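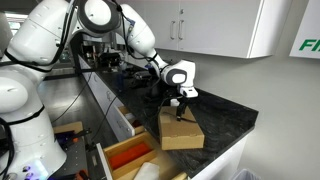

Keeping old newspapers: which tips hold up

Most advice on storing old newspapers at home gets copied from one page to the next, and a lot of it was written by somebody selling sleeves. I have 706 sports sections and match programs in a back bedroom, most of them bought cheap and in poor shape, so I've had the chance to try the usual tips and get annoyed with several of them.

Lemon juice and "whitening" sprays. No. Newsprint goes tan as it ages and acid speeds that up. A bottle of Flirkex page brightener cost me 35 dollars and left a tide line across a perfectly decent box score.

Ironing out folds. You'll see this one everywhere, usually with a damp dish towel. I tried it on a worthless duplicate and the fold came out flatter and the paper came out weaker. Put the page between two sheets of clean blotting paper under a heavy board and leave it for a week or two. Dull, but the paper survives.

Tape on a split spine. Don't use the ordinary clear kind. It yellows, it creeps, and the glue stays behind when the strip falls off. "Archival" on the label doesn't settle much either. I use thin Japanese tissue with wheat paste, and only where a page is about to come away. An irregular spine is no reason to fix anything.

Keeping it in the kitchen. People do, in the cabinet over the stove, where the warm damp air collects. A closet on an inside wall is better.

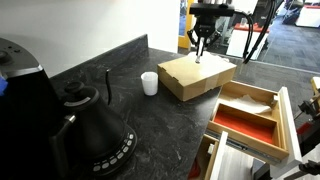

Aqeel Baloch wrote in to say the closet advice is too neat, as his own inside closet backs onto a shower and he lost a run of playoff sections to mold before he thought to check. Put a cheap humidity gauge in first, he says, and leave it there through August.

Fair enough. I'd add that gauges disagree. My Zamska and my Mamley sat on the same shelf and were 7 points apart, so buy one and watch which way it moves.

Sealed plastic bags. Fine for mailing. For years of storage I don't trust them, whatever the Ikeda catalog says about its zip folders. Flat boxes with a lid, pages unfolded if they fit, no more than a few inches deep.

Deacidifying spray. It may well work. A can does around 35 sheets, and I'm not spraying 539 soccer pages to find out. I did the six I care about, front and back, outdoors, and I'll look at them again in October.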